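Wivby Tabletops — README

Pictures of tables, mostly the tops. Started in December as a folder for the Golthorpe room refit, kept growing, now it's a set. Last updated 17 June 2019.

What's in it

500 pictures, all JPG, in 7 folders. One folder per table. The tables are the ones in daily use at Jimisbridge — desks, the two in the lunch room, the long one by the window that everybody leaves mugs on. Pale tops in most folders. Golthorpe tables are in their own folder becuase the light there is very different.

How the files are laid out

tables/ — the pictures, one subfolder per table
notes.txt — one line per picture, free text
surfaces.csv — file name, table, finish, clutter, marks

Columns in surfaces.csv

finish: light grain, dark grain, plain, painted. Pick what you see, don't guess what it's made of.
clutter: clear, few, busy. Judged by eye. A cup at the far end still makes it "few".
marks: yes or no. Crumbs, specks, scratches, rings. If you can't tell a crumb from a chip in the surface it's still yes.
glare: yes or no. Added late, blank for the first 2 folders. Will fill in when there's time.

Known problems

Glare. Pale tops under the ceiling lights wash out and the grain goes with them. Don't use those for color matching.
Things at the edges. Cups, plates, lids, often only a sliver showing. Put colour and shape in the notes.
Some tables got wiped between pictures and some didn't, so marks won't agree from one file to the next. Not a labeling error.
Peixoto folder has two names for the same table (P-long and P-window). Same thing, merge them if it bothers you.

Sample 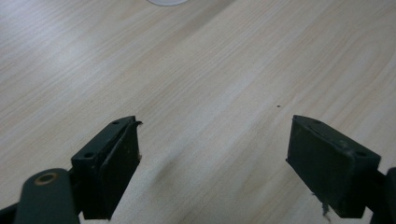

Light grain, glare yes, marks yes (small dark speck right of center). White round thing at the far side, type unknown.

Use

Fine for grain and finish sorting, spotting crumbs, general background stuff. Not good for measuring — no ruler in any of them and the angles are all over the place.

To do

Fill in glare
Fix the Peixoto names
Recheck "few" vs "busy" in the lunch room folders, I was not consistant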